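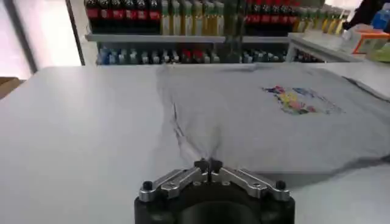 How to write a guest column for a local paper

Guides / Writing / Opinion pages

Most small papers will take an opinion piece from a reader if it arrives in a usable state. Many don't, and the editor has no time to fix them. These steps cover a column of ordinary length for a weekly or monthly paper, from picking the subject to dealing with the edits. The worked bits come from a piece I wrote for the Pudlow Ferkard, which ran in March after two rewrites.

What you need

Two or three back issues of the paper
The paper's guidelines, if it has any
A word processor with a word count
A free evening for the draft and another one, a few days later, for cutting it

Step 1. Read the opinion page

Get hold of the last few issues and read only the opinion page. Look at how long the pieces are, whether they use "I", whether they have subheadings and how they treat figures. Check whether the subject you have in mind has been covered lately. If it has, you can still write about it, but you will need to say something the earlier piece didn't.

Look for a note about guest columns as well. It is often in small print near the letters. The Ferkard's said 700 words and no attachments, so anything sent as an attachment was deleted unread.

Step 2. Choose one point

Write down in one sentence what you want the reader to think or do. If the sentence has "and also" in it, you have two columns. Put one of them aside.

My first sentence was: "The council should keep the Triladov Street reading room open in the evenings, and also the parking charges there are unfair." The parking half went. It was the part I was angrier about, but the reading room was the part that readers outside the street would care about.

A general complaint is hard to argue with and hard to agree with. "The council wastes money" gives the reader nothing to hold on to. "The reading room should stay open until 8pm in winter" does.

Step 3. Get your facts together before you write

Open a page for facts and put the source next to each one. Do this even for things you are sure about. If the figure comes from a report, note the page number. If it comes from a conversation, ask the person whether you can use it and whether they want to be named.

For the reading room I had these:

3857 visits in the year (annual report, page 6)
1123 of those after 5pm (same page)
2994 the year before, all hours (previous report)

I had also been told that the heating bill had doubled. I couldn't find it written down anywhere, so I left it out. An editor may ask for the source of any number in the piece, and a column can be held over for a month while you look for one.

Two figures are usually enough in a short column. I used the first two. The third would have needed a paragraph to explain it, as the room was shut for repairs for part of that year.

Step 4. Write the opening last

Start the draft with your main point, even if it reads badly. Carry on from there to your reasons. When the rest is finished, go back and write an opening of two or three sentences.

Good openings for a local column are usually small and close to home. I began with the queue outside Huenchumán, the bakery opposite the reading room, and the people who cross the road at teatime with a paper bag and a library book. That took 40 words. My earlier attempt started with the history of public reading rooms and took 200.

If you are tying the piece to a season or a festival, do it in the opening and then leave it alone. Editors get a great many columns that explain what Christmas is.

Step 5. Deal with the other side

Set out the best argument against you in one paragraph and answer it. Choose a real one. In my case it was that evening staff cost money and the same money could pay for a Saturday children's session. I said so, then gave the after-5pm figure and suggested opening late on two evenings instead of five.

Don't put words in anyone's mouth. If you quote a councillor or an organisation, copy the wording exactly and keep a note of where you found it.

Step 6. Cut it

Leave the draft for a few days. Then go through it and take out:

Any sentence that says what you are about to say
Rhetorical questions, apart from one if you must
"I believe", "I feel" and "in my opinion"
Jokes that only your friends would follow
The last paragraph, if it repeats the first

Check the word count again. If the limit is 700, send 680. A piece that is 10 words over will be cut by someone in a hurry, and they usually cut from the bottom. My own draft started at 1,050 words and I can't remember now what most of the missing ones said.

Read it aloud once. Where you run out of breath, put in a full stop.

Step 7. Send it

Paste the column into the body of the email. Put the words "guest column" and your subject in the subject line. Above the text, give two lines saying what it is about and whether it is tied to a date. Below it, put your name, your phone number and one sentence about yourself for the end of the piece.

Say if you have an interest in the matter. If you are on the group running the campaign, or your sister works there, the editor needs to know before it is printed.

Send it to one paper at a time. Allow two weeks for a weekly and a full issue for a monthly, then write once to ask. If you hear nothing after that, you can offer it somewhere else.

Step 8. Edits and the headline

You won't normally get to choose the headline. You can suggest one, and mine was ignored.

If the editor sends changes back, reply the same day. Object to anything that makes the piece wrong. Let the rest go, including commas. One of my paragraphs was moved from the end to the middle and I didn't notice until I saw it in print.

Letters may follow in the next issue. Some papers will let you answer them briefly, so ask before you start writing a reply.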